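From the tooling corner: Tornby learns to tell time

Thu 28 July

Anyone who has opened a support ticket with us since April will know that Tornby, our episode cleaner, had a relaxed attitude toward clocks. It took the camera stream and the pose stream, lined them up by arrival time, and hoped. With rigid objects you could get away with that. A box is still a box 26 milliseconds later.

Fabric is less forgiving. Cloth folds over itself, hangs off the fingers, hides the fingers, and gives the pose tracker a large, smooth, featureless thing to stare at when it would much prefer a nice corner. The tracker then does what any of us would do in a meeting we had stopped following, and keeps nodding in the last known direction.

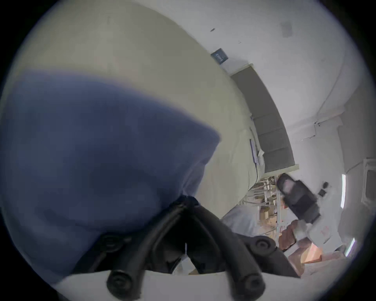

The new release matches frames to poses by capture stamp and interpolates between the two nearest poses. If the gap is too wide it drops the frame and writes the reason to the log, in words. The old log said "ERR 7" for everything, including success on one memorable weekend.

We reran the whole Pilmont cloth set through it. Of 1,102 episodes, 992 now pass without anyone touching them. The old build passed more, and we were quite proud of that until we looked at what it had been passing. One episode had the gripper opening well before the hand decided to open it, and a policy trained on that sort of thing becomes very confident and drops every towel you own.

There is also a new occlusion flag. When cloth covers most of the view, Tornby marks the span and leaves the decision to you – keep it, trim it, or weight it down. We argued over a default for longer than the feature took to write. The default is keep.

Two things still don't work. Ngau, the viewer, shows the flagged spans in a yellow that vanishes on a white wall, and most walls are white. And Costlow exports still need the old converter, which has 257 open warnings and a comment at the top reading "temporary."

To upgrade, pull the July tag and delete your cache folder. Please do delete it. The cached offsets load quite happily in the new version and they are all wrong.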